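Rules Before Speed at Wodside

At the Wodside repair hall, the robot arm may not touch a computer until one page of rules is signed. Zastico, the company that runs the hall, wrote this page in March, after two months of discussions with the workers. The first rule is simple: the power cord is out and the side panel is off before the arm comes near.

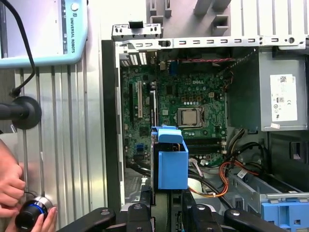
Rodrigo Rocha finds the page still too short, and would like to add a limit for force as well as the one for speed. A rule which you can't measure, he says, is only a wish.

The speed limit is now 40 percent whenever a person stands at the bench. Zastico will review it after more than 411 machines.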